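Drendeck wrist cable kit, second review (first one was in November, ignore the score I gave it)

Rating: 2 out of 5
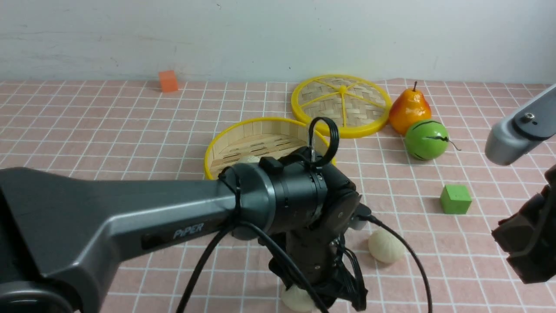

Right. Short version: good cable, bad clip, and the clip is what stopped my arm dead in the middle of a run.

Background for anyone new. Two-arm table setup, PiPER arms, toy food on a pink gridded cloth, job is putting pleated buns in a steamer basket and then the lid on. Simple enough. I bought the Drendeck kit from Fladville because the old cable kept tugging at the wrist. You get the cable, a small bag of ties, 8 clips and a sheet of instructions that has been translated at least twice.

Fitting took an evening. Should of been half an hour. The sheet shows the loop going one way in the drawing and the other way in the text. I went with the drawing. Emailed Fladville to ask, got a reply two days later with the same sheet attached.

Once on, it was great for a while. Loop stands up clear of the wrist, no tugging, arm moved nicely. First 400 runs, no complaints at all. I was telling people to buy it.

Then the fault. Run 2467 on my counter, wrist turning to go down for a bun, gripper opens and just stays open. Arm carried on with the rest of the move as if it was holding something. No error on the screen, nothing. It lowered thin air into the basket and went back for the next one.

Hit the stop. Power off, let it sit, then had a look. The clip had crept down the cable, the loop had gone slack on one side, and every time the wrist turned the cable was being pinched. Outer skin worn through in one spot. You could see copper. Not a lot, but enough for me.

That is the bit that bothers me most. A worn cable I can live with, they wear. A gripper that drops out with no warning while the arm keeps moving is a different thing, and if you have it lifting anything heavier than a toy pear you want to know about it. Partly my software, I grant that, I now check the gripper is answering before every move. Do the same. Takes ten minutes.

Other things

- Clips are too smooth inside. A wrap of cloth tape under each one holds it. Mine hasn't shifted in 328 runs since, still checking every morning.
- Cable itself is nice and bendy, better than the Zendix one I had before, which went stiff.
- Ties are rubbish. Use your own.
- Connector is a snug fit, no wobble.
- Too long for a small table. The spare length ends up lying on the cloth and I've had it drag a bun along with it. Wish they did a shorter one.

Fladville sent a new cable without a fuss, fair play. Same clips in the bag though. Asked if Drendeck knew about the creeping and was told they'd "pass it on". Nothing since.

Would I buy again? The cable on its own, yes. The kit, no, not at around twice the price of the Ravn one, which comes with screw-down clamps. Have ordered the Ravn clamps seperately and will put them on the Drendeck cable on both arms. Will update when they turn up.

If you already have this kit fitted, power down and slide your finger along under the clip. Any rough patch, swap it.

January 14, 2019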